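Cours 3 : lire une feuille de match de basket (notes pour le groupe du soir)

Bon, on reprend là où on s'était arrêtés, c'est-à-dire aux possessions. Je vous avais promis que ce serait court et j'ai débordé, pardon ! La formule, donc : tirs tentés, moins rebonds offensifs, plus balles perdues, plus 0,44 fois les lancers francs. Le 0,44 vient du fait que tous les lancers ne terminent pas une possession (pensez au panier avec la faute, ou à la technique). Apprenez-la, je la redemande en décembre.

Pourquoi s'embêter avec ça ? Prenez Drurnanmont, l'équipe de notre dossier. Sur la saison, ils ont marqué 2357 points, et tout le monde me dit « belle attaque ». Moi je veux bien, mais ils courent tout le temps ! On ramène les points à 100 possessions et là, on peut comparer avec Stavus, qui joue beaucoup plus lentement.

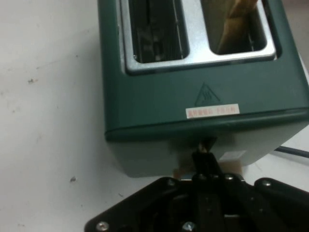 Deuxième morceau, l'adresse. Le pourcentage brut met dans le même sac un tir à deux points et un tir à trois, ce qui m'agace depuis toujours. On prend donc le pourcentage effectif : paniers réussis, plus la moitié des paniers à trois points, le tout divisé par les tirs tentés. Siriporn Mahawong m'a demandé la semaine dernière si on y ajoutait les lancers. Non, pour ça il y a le « true shooting », on le verra avec Priedītis et sa série de 28 matchs.

Un mot sur le plus/minus, parce que je sens que vous l'adorez. Sur une seule rencontre, méfiance : un remplaçant qui entre avec les quatre meilleurs de l'équipe aura un joli chiffre sans avoir touché le ballon. Wiroj Ruangrit a passé presque 396 minutes sur le terrain cette saison-là, et même avec ça je reste prudente.

À faire pour la prochaine fois : les possessions des deux équipes pour le match Stavus-Jesteck, mi-temps par mi-temps, avec le détail du calcul (pas juste le résultat, s'il vous plaît). Gardez une décimale. Les prolongations, on les laisse de côté pour l'instant.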